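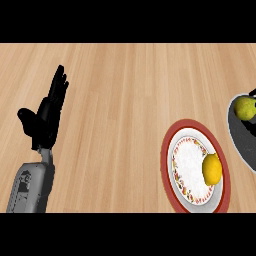 Demonstration collection in simulation is the practice of recording examples of a task inside a computer model of a robot and its surroundings, so that a learning system can later be trained to repeat the task. The examples are called demonstrations, episodes, or trajectories, depending on the field and the author. A person usually controls the simulated robot while the software stores what the robot senses and how it moves. Household objects are common subjects for this work. A typical rendered setup has a multi-fingered hand held open over a wooden tabletop, a lemon resting on a patterned plate, and a pear in a gray bowl, with clear table between the hand and the plate. Tasks built from such objects include moving a fruit from one dish to another, clearing a plate, and picking out one item from several.

Background

Early learning systems for robot arms were often trained by trial and error, with a score given for each attempt. The method works for short tasks with a clear measure of success, but it can require a very large number of attempts. Learning from demonstration takes a different starting point. The system is shown the task done properly and is trained to produce similar actions when it receives similar input. The simplest form is behavior cloning, in which the recorded camera views and joint positions are the input and the recorded commands are the output.

Demonstrations can be gathered on physical robots or in simulation. Physical collection gives data that matches the real machine, including the friction, cable drag, and sensor noise that are difficult to model. Simulated collection needs no floor space, and a dropped object does no damage. The two are often combined, with a large simulated set used first and a smaller physical set used to adjust the result.

Recording methods

The operator may wear tracked gloves, hold a pair of controllers, or have the hands followed by cameras on a headset. Finger positions are converted to joint angles for the simulated hand in a step called retargeting. Human and robot hands differ in finger length, number of joints, and thumb placement, so retargeting is always a compromise. Many systems give priority to the distance between the thumb and fingertips, which matters most for pinching small objects, and let the other joints follow.

Some projects use a keyboard or a six-axis mouse. These are cheap and adequate for a two-jaw gripper but poorly suited to a hand with many joints.

A third approach uses scripts. A planner with full knowledge of object positions computes a path, and the simulator carries it out. Scripted episodes are consistent and can be made overnight, though they tend to look alike, and a system trained only on them may fail when an object starts in an unfamiliar position.

Structure of an episode

An episode begins with a reset. The robot returns to a starting pose and the objects are placed on the table, usually with some random change in position and rotation. The operator performs the task and marks the end, or the software detects that a success condition has been met. For a fruit-to-bowl task, the condition may be that the center of the fruit lies inside the bowl and the hand has let go.

Each time step normally stores the following:

Camera images from one or more fixed or wrist-mounted views
Joint positions and velocities of the arm and hand
The command sent to the robot
Poses of all objects
A text instruction, stored once per episode

Object poses are known exactly in simulation and are seldom available on physical robots. They are kept for checking and replay but are generally left out of the input if the trained system is meant to run on real hardware.

Variation

A data set in which every episode looks the same teaches very little. Collectors vary the starting positions, the objects, the lighting, and the surface textures. Similar shapes with different weights and outlines, such as a lemon and a pear, are useful for testing whether a learned grasp carries over from one to the other. Objects that play no part in the task, known as distractors, may be added so that the system has to rely on the instruction.

Because object poses are stored, a single demonstration can be replayed with changed backgrounds and re-rendered. It can also be cut into segments and adapted to new object positions. Episodes made in this way are checked against the success condition, and failures are discarded.

Quality control

Common faults include long pauses, accidental contact, objects that pass through one another, and grasps that succeed only through an error in the physics. Pauses are a particular problem for behavior cloning, as a system trained on them may learn to stop and stay still. Reviewers either trim idle steps or reject the episode.

Failed attempts are handled differently from project to project. Some delete them. Others keep recoveries, in which the operator misses a grasp and corrects it, since these show the system how to return from a mistake.

Example collections

The Brorkum tabletop set contains 48 tasks recorded by 4 operators, all using tracked gloves. Its objects are mainly fruit and dishes, and each task is stored with 3 camera views. The Castillo collection is smaller and covers 44 tasks, with scripted and human episodes labeled separately so that the two can be compared. Plurkow is a replay tool that was written for the Notberg simulator and later extended to read both sets.

Limitations

Simulated contact remains less reliable than simulated motion. Soft fingertips, fruit skin, and thin plate rims are usually modeled as rigid shapes, and a grasp that holds in the simulator may slip on a real robot. Operators also lack a sense of touch in most setups and judge contact by eye, which leads them to close the hand farther than necessary. Vibrating gloves reduce the effect to some degree.

See also

Behavior cloning
Domain randomization
Motion retargeting
Teleoperation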